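Section 9. Recording a Sorting Session with the Handheld Gripper

This section applies to student members of the Stevis Robotics Club who record sorting tasks at home. It replaces the handout issued in May. Read Section 8, Charging and Storage, before you begin.

9.1 Preparing the work area

1. Choose a flat or lightly padded surface. A table, desk or made bed is acceptable.
2. Stand the storage box upright at the far side of the surface, with its opening within reach of the gripper.
3. Place the small items together in front of the box. Chargers, cables and small cases are suitable.
4. Unplug all chargers and adapters from the wall before they are handled.

CAUTION: Do not use glass, blades or open containers of liquid as task items.

9.2 Positioning the gripper

1. Hold the gripper level and open both jaws fully.
2. Approach the items from the side opposite the box.
3. Check that both jaw pads are visible in the camera view before you start recording. 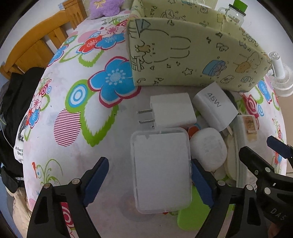
Figure 9-1. Gripper jaws open at the item group, with the storage box upright behind the chargers.

9.3 Recording the task

1. Start a new session in the Nesison application and enter your member number.
2. Close the jaws on one item only. If two items are lifted together, lower both and try again.
3. Move the item over the box, lower it and open the jaws.
4. Repeat until all items have been placed, then stop the recording.

NOTE: A session may not exceed 3,000 frames. The application closes the file at that point, and any remaining items must be recorded as a new session.

NOTE: Loose cables should be coiled before the session starts. Grip the coil, not the plug.

9.4 Submitting the session

Upload the file to the Roy folder on the club server. Each member is expected to submit 100 accepted sessions for the Stindia Student Challenge. Files are due by March 13, 2026. Rejected sessions are returned with error code 115 and must be recorded again from step 1 of 9.3.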